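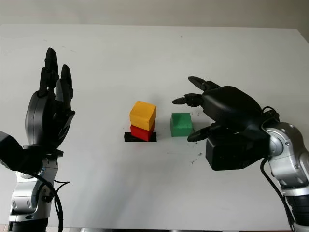

Block stacking needs a written procedure

Dilruba Kodikara

Block stacking is the most widely reported bench task for two-armed robots with multi-fingered hands, and the least well specified. Two laboratories can each report a success rate for a three-cube stack and mean different things by it. One counts the trial when the last cube leaves the fingers. The other waits for the stack to stand unsupported. Both figures go into a table side by side, and a buyer or a reviewer compares them.

My view is that any published figure for a stacking task should be tied to a written procedure, and that the procedure should be short enough to pin up beside the bench. The one we use at Rendisness fits on 4 sheets. It has been revised several times and still has faults, some of which are noted below.

Start pose comes first. The position of each cube should be given relative to a fixed point on the table, along with the permitted variation. "Placed within reach" is not a start pose. A cube set down directly in front of the fingertips is a much easier pick than one that requires the arm to travel, and a report that mixes the two without saying so is of little use. The same applies to the hands. If one hand begins open and already turned to the correct approach angle, part of the task has been done before the clock starts.

The second item is the end condition. We require the stack to stand for 28 seconds with both hands clear of it. The number is a compromise. Erkska proposed a much shorter period, on the grounds that a stack which survives release will normally survive indefinitely. Our logs do not fully support this. In a run of 1726 trials, a small group of stacks fell late, mostly when the second arm returned to its rest position and a trailing cable moved the base. A short hold would have passed all of them.

That leads to cables. External cables should be recorded as part of the set-up, with the routing and the slack stated. They change the load on the wrist and they can touch the work. Most published method sections leave them out.

Surface condition is treated in the same casual way. A table top should be wiped before each block of trials and the cleaning agent noted. Debris under a cube alters both friction and level. Where a base pad is used under the stack, its thickness and material belong in the report, as a pad can hide poor placement by damping the contact. Mindorov omits the pad altogether. I think that is too strict for early development work, but correct for a final acceptance test.

On human intervention I would allow no discretion. If a person touches a cube, an arm or the table after the start signal, the trial is a failure and is logged as such. The common practice of "resetting" a cube that has rolled or slid, then carrying on, inflates results.

The usual objection is cost. Đỗ has argued that small teams cannot afford this level of record keeping. I accept that it takes time. A session of 600 trials under our procedure takes noticeably longer than one without it, and most of the difference is spent measuring start positions. A printed grid sheet removes much of that work, provided it is taken off the table before the trial or declared as part of the surface.

There remain points on which I have no firm position. Cube size tolerance is one. Lighting is another, where our own sheet says only "as normal", and this will have to be replaced with a measured value at the next revision in December.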